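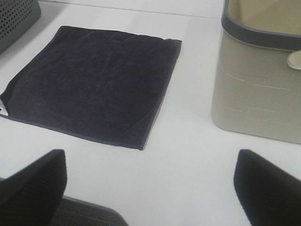
Towels and bins: questions we keep getting

Updated September 2022. Starside guest laundry & linen. Short answers, we're busy, sorry.

How do you want the towels folded?

Square. Half, half again, then flatten with your hand. Doesn't have to be perfect, a bit crooked is fine. No rolling please, rolled ones don't stack and they end up on the floor.

What about the tag?

Tuck it under. If a little bit of white pokes out on a dark towel, leave it, not worth refolding.

Which ones are the dark towels for?

Hair dye, makeup, muddy dogs, sunscreen. White ones are for everything else. Every unit gets 2 dark. Want more, ask at the desk.

Can I wash dark and white together?

No. Please no. Dark ones on their own, cold, first three washes at least. We had a whole load of gray pillowcases last November.

Fabric softener?

Not on towels. They stop soaking up water. Sheets, sure, go ahead.

Gray basket or beige bin, what's the diffrence?

Gray basket with the little holes = still needs folding. Beige bin with the dark rim = folded and ready to go out. If you only remember one thing from this page make it that. Mixed up bins mean we refold everything.

Can damp stuff go in the beige bin?

No. Solid plastic, no air, smells by morning. Damp goes back in the dryer or over the rail. Gray basket for an hour is OK.

How full can the beige bin be?

Up to the rim and stop. The lids don't shut if you go over and then the stack leans.

Where do I fold?

White table. Wipe it first, lint shows up on the dark towels like crazy. Dry cloth is enough. Please keep drinks off it.

My towel has lint all over it now. Rewash?

Shake it outside, then ten minutes in the dryer on low with nothing else. Clean the lint screen before AND after. Still bad, put it in the rag pile.

The hem is coming loose.

Small loose thread, snip it. Don't pull. If the edge is open longer than your finger, rag pile.

Where do the towels come from?

The dark ones are Postma, whites are Tristik. We don't sell them, people ask a lot. The old Flaltlow ones are being used up as rags, so don't put those out for guests even if they look ok.

How many towels do you have??

906 on the last count, 86 of them dark. So yes we notice when they go missing. Check your beach bag.

I took one home by accident.

Happens. Drop it off or mail it back, no charge if it's here within 2 weeks. Wash it first if you can.

Can I bring my own towels down to the laundry?

Yes, just don't leave them on the folding table. Anything left there gets folded and put in a bin with ours, and good luck finding it after that.

Is there a fee for a stained towel?

White ones yes, if it won't come out after a soak. Dark ones no, thats what they're for.

Something not on here?

Ask at the desk or leave a note on the board by the dryers. We check it most evenings.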